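Trucos para encimeras de mármol (y suelos de madera al lado)

Actualizado el 11 de agosto de 2022

Apunto rápido lo que me funciona, que siempre me lo preguntáis.

Limpieza diaria. Agua templada, una gota de jabón neutro, bayeta de microfibra. Aclarar y secar enseguida, si no quedan velos.

Nada de vinagre. Ni limón, ni antical, ni el spray del baño. El mármol se come con el ácido y la marca mate ya no sale frotando.

Vino, café, tomate: secar sin arrastrar. Si queda mancha, pasta de bicarbonato y agua, espesa como yogur, tapada con film toda la noche. A veces hay que repetir 3 veces. Paciencia.

Grasa. Lo mismo pero con polvos de talco, un buen monton encima y a esperar. Melaniia Boiko me escribió en julio que a ella le va mejor la maicena. No lo he probado.

Sellador: yo cada 6 meses. Prueba de la gota: unas gotas de agua en la piedra, diez minutos. Si oscurece, toca sellar. El mio es de Ketora, cunde bastante. Trapo de algodón, capa fina, retirar sobrante antes de que seque.
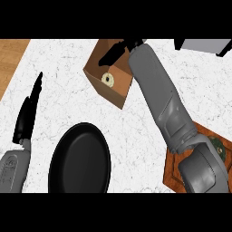 Encimera de mármol blanco con veta gris fina.

Las vetas finas disimulan las migas pero no los cercos de vaso. Posavasos siempre, y tabla para cortar, tambien para el pan.

Suelo de madera: mopa casi seca, bien escurrida. Lo que gotee del fregadero se recoge al momento. Fieltros en las patas de los taburetes, cambiarlos cuando se pongan duros.

Y ollas calientes, sobre salvamanteles. El próximo día, juntas del azulejo y silicona negra.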